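What I Paid to Get My Piano Moved

May 2022

A few of you wrote back after the last newsletter asking how the piano move went, so I'm giving it the main spot this time. Short version: it's in the new place, it's in one piece, and I'm out $1,910.

I got 2 quotes to start with. Planbridge gave me a price over the phone without asking about stairs, which made me nervous, so I called them back and told them about the 9 steps up to my old front door. The price went up (of course it did!) but I felt a lot better about it. The other outfit, Matlala, wanted to see photos of every doorway first. They were a little higher, and they included the padding, the dolly and a skid board, so I went with them.

The drive from Clellholm to Vekby is more than 300 miles, and that's where most of the money went. Stairs were an add-on, and so was the wait when the building's loading zone was taken. Ask about waiting time before you sign anything – I didn't, and it stung.
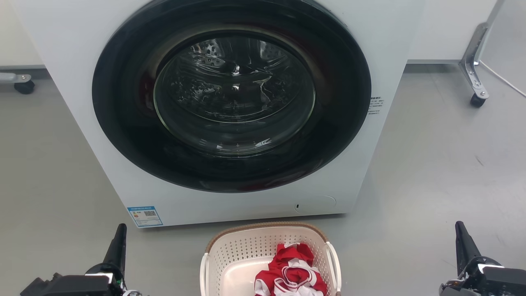
What I'd do differently

First off, I'd measure the hallway at the new place and not just the door. My upright cleared the door easily and then had to be stood there while the crew worked out the corner. I was in the kitchen pretending to unpack mugs.

I'd also ask for the insurance terms in writing. Basic coverage often goes by weight, and a heavy old piano can still come out to much less than it would cost to fix. I paid extra for full value coverage and slept fine.

And book early if you can. I'm told August is packed, and prices go up with it.

One more thing – don't get it tuned right away. I'm giving mine a few weeks to settle into the new room, so for now the low end sounds like a saloon and I'm playing it anyway. If you've moved a grand instead of an upright, hit reply and tell me what they charged you to take the legs off. I'd love to put some of your numbers in the next issue.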